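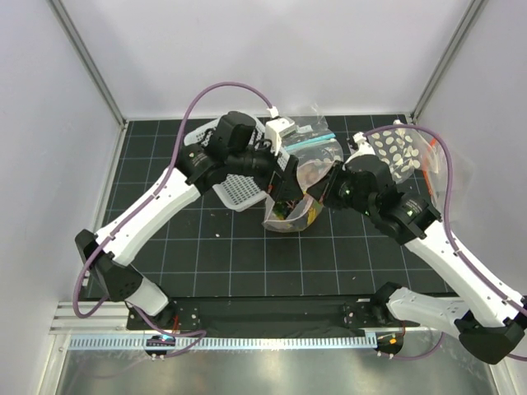 Sachet transparent à fermeture zippée bleu-vert, garni de petits objets de couleur.

Conserver les souvenirs d'un défunt : conseils pratiques aux familles

Le service d'accompagnement de la maison Geston met les recommandations suivantes à la disposition des familles qui souhaitent trier, nettoyer et ranger à domicile les cartes de condoléances, rubans, photographies et menus objets réunis à l'occasion d'obsèques.

Cartes et lettres
Retirer les trombones, agrafes et élastiques. Les enveloppes portant une adresse utile aux remerciements sont gardées avec leur carte. Une boîte d'archives Erora, format 16, reçoit jusqu'à 300 cartes posées à plat ; au-delà, il convient d'ouvrir une seconde boîte.

Rubans de gerbes
Détacher le ruban avant que les fleurs ne se fanent. Éponger les taches à l'eau froide, sans frotter, et laisser sécher à plat entre deux linges blancs. Les lettres dorées ne supportent pas le fer : repasser sur l'envers, à température douce, en évitant l'inscription.

Fleurs séchées
Prélever quelques têtes seulement. Les suspendre tête en bas dans une pièce sombre et aérée, puis les déposer dans une boîte rigide. Les roses blanches brunissent au séchage ; les immortelles et le statice gardent mieux leur teinte.

Petits objets
Médailles, boutons et insignes se rangent séparément, en sachet refermable ou en pochette de coton. Les métaux doivent être parfaitement secs. Ne pas employer de produit à argenter sur les pièces gravées.

Plaques et photographies sur porcelaine
Laver à l'eau tiède et au savon neutre. Le vinaigre et les poudres à récurer sont à proscrire, y compris sur le granit.

Étiquetage
Inscrire au crayon, sur papier sans acide, le nom du défunt et l'origine de l'objet. Le papier Boateng est vendu par paquet de 100 feuilles à l'accueil de Dananley.

Pour toute question relative à un objet fragile, composer le poste 396, le matin de préférence. Le service est fermé en août.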